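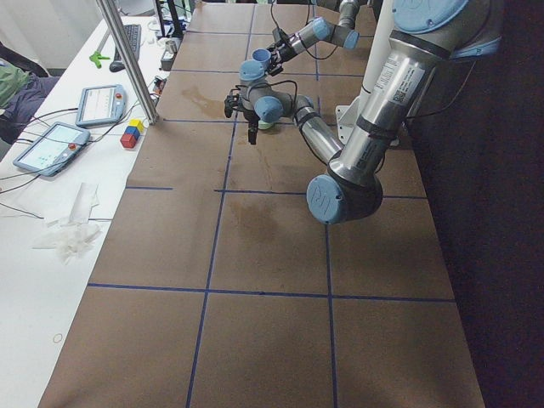 [sellitz-robotics] Re: Two-arm handover, where have we got to?

From: Anselmo Muñoz
To: sellitz-robotics list
Date: February 28, 2026

Hi Khairul, hi everyone,

What a week! I meant to answer on the night your message came in and then kept putting it off, as every time I sat down to write there was something newer to report. I've put my answers between your questions, so scroll down if you only care about one of them.

Khairul Teoh wrote:

> Hello all, sorry I've missed the last two sessions, placement has eaten
> my life. Could somebody tell me where the handover task has got to?
> Last I knew, we had one arm picking and the other one parked at the
> back doing nothing.

Both arms are moving now, in the same program, over the same table! The near arm still does the picking, and the far one reaches in to the middle and waits with its end pointing down. The near arm brings the cube across, they meet, the far arm closes, the near one lets go and backs off. That is the plan, anyway, and on a good run it's lovely to watch. On a bad run the near arm lets go a moment too soon and we all dive under the table for the cube.

The fix for most of the drops was very dull. We were opening the first gripper on a timer, left over from the version we wrote in November. Now it waits for the second arm to report that it has closed on something, and then it waits half a second longer. We've logged 302 handover attempts since the change, and nearly 75 per cent of them went through without a hand on the stop button. Before that we were lucky to get one in three. I've put the log in the shared folder under "handover", one line per try, with a short note wherever it failed. Some of the notes are not very helpful ("hm", "again"), and I own up to most of those.

> Did we settle on the grid? I had half a drawing of it on my laptop
> with numbered squares but I don't think I ever sent it round.

You didn't, so we made one up. It's brown kraft paper down the whole length of the table with dark blue tape over the top to mark the cells. I was all for printing a proper sheet but the tape was quicker, and it has one big plus: if we want a different layout we peel a strip up and lay it somewhere else. Please do send your drawing all the same, as we still haven't agreed how to name the cells. At the moment the code says row then column, and the paper notes say column then row, and you can guess how well that goes when two people are reading out to each other.

I'd like to go with row first, counting away from the person standing at the near end. If you hate that, say so before Tuesday.

> What about the vision side? Is it still seeing cubes that aren't there?

Yes, though less. There's a darker stain on the paper in the middle cell, right under the gripper, and the detector is very fond of it. It also likes one or two of the deeper creases when the light is low. We could put fresh paper down, but I'd rather leave it as it is for a bit. The table at the Grirkenano round won't be spotless either, and if a mark on the paper can fool us then I want to find that out in our own lab.

The other trouble is the blue cube against the blue tape. When the cube sits well inside a cell it gets picked up every time. When it's close to a line, the detector joins the two together and gives us one long blue thing with its middle somewhere daft. Red and yellow have no such problem. I can see 2 ways round it:

1. Mask the tape out. We know where the lines are, so we could throw away anything blue that falls on them. Easy to write, but then a cube that really is on a line goes missing.

2. Go by height instead of colour. Tape is flat and a cube isn't. More work, and we'd need to get the depth readings behaving near the edges of the table.

I've started on the first because I can get it done in an evening. If anyone fancies the second, please, please take it – it's the better answer and a really nice self-contained job for somebody who has been wanting to get into this part of the code.

> I can come in next week. What would be most useful? I'm happy to do
> boring things.

Music to my ears. In order of how much I want them done:

– The pendants. Both live on the white desk next to the table, and their cables run across it to the left. It works, but in the heat of things it's easy to pick up the wrong one. Could you label them, and label the arms to match? Big letters, A for the near arm and B for the far one. I jogged the wrong arm on Wednesday. It only moved a little and nothing was touching, but my heart was going like mad.

– The meeting point. It's typed into the code in three different places. I'd love it to be in one.

– The speed test. We're running both arms quite slowly, and a full round of 4 handovers takes longer than the rules allow. I think we can speed up the long moves over the table and stay slow for the last bit, where the two arms come close. Do this one with somebody else in the room, one person to each pendant, both watching.

– The desk in general. It collects things. Tissues, cups, bits of wire, you know what it's like. I'd like the stretch beside the pendants kept clear so that there's always room to put one down flat.

> Last thing, is the Sustell workshop still on? My housemate wants to
> come along and has never touched a robot.

It is, and your housemate is very welcome! Gunawan Hall, same room as last year, and nobody needs to know anything beforehand. We're bringing the little arms from the teaching cupboard, and people will work in pairs with one driving and one calling out the moves. I did it as a first year and it's the reason I joined, so I'm a bit soppy about it. Wear closed shoes and tie long hair back. If you'd like to help run a table, write to me off the list and I'll send you the sheet.

A few other bits, as I have you all here.

The wrist cable on the near arm needs watching. The cables run over the gripper, and when the wrist turns a long way round they pull tight. I've put a limit in the code so it won't go past the point where I got nervous, but the limit only counts when the program is running. If you're moving the arm by hand from the pendant, look at the cables and go gently. I'd like to re-route them with a bit more slack when we have the wrist apart anyway.

Please put the cubes back by the pendants when you finish. They were in three different rooms on Monday and we lost a good part of the session to looking for the yellow one.

When you log a failure, write down which cell the cube started in. I've been trying to work out whether the drops come from one side of the table more than the other, and I have a strong hunch that they do (the far row feels much worse, when the near arm is stretched out), but half the lines don't say. A hunch isn't much to tune a robot on.

And if you have a short clip of a clean handover on your phone, from any angle, do drop it in the folder. I keep trying to describe to my family what we do in there and all they hear is "we move a cube a little way to the left".

Khairul, I'm in on Tuesday from two o'clock and again on Thursday evening. Come to whichever suits and we'll start with the labels.

All the best,
Anselmo

--
Sellitz Robotics Club list
To leave the list, send a message with "unsubscribe" in the subject line.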